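Laundry day at the Kwofie house just got a lot more cheerful

If you've been putting off the big spring bedding sort, this is your nudge! Our Germont neighbors have been swapping tips for weeks now, and the best ones all come down to the same thing – get everything out where you can see it, small stuff included, and start with whatever is on top.
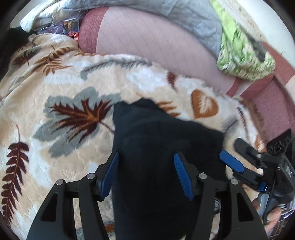 By Covadonga Villalobos
April 26, 2025

I love a fleece blanket with big leaves on it, and this one has ferns and feathery fronds in brown, orange and gray on a soft cream background. It feels like fall all year round! Little dark things like the crumpled black one get lost in folds so easily, so pick those off first and then give the blanket a good shake outdoors.

Bohumila Vondráček swears by washing fleece cool, with no fabric softener, and hers still feels wonderful after three winters. Fold it in thirds, then roll it – it takes up so much less shelf space that way.

Got blankets to spare? The Bratville swap took in almost 300 last November, and we'd love to beat that. Bring them clean and dry to the Skultel hall, and ask for Fulvio Cocco at the side door.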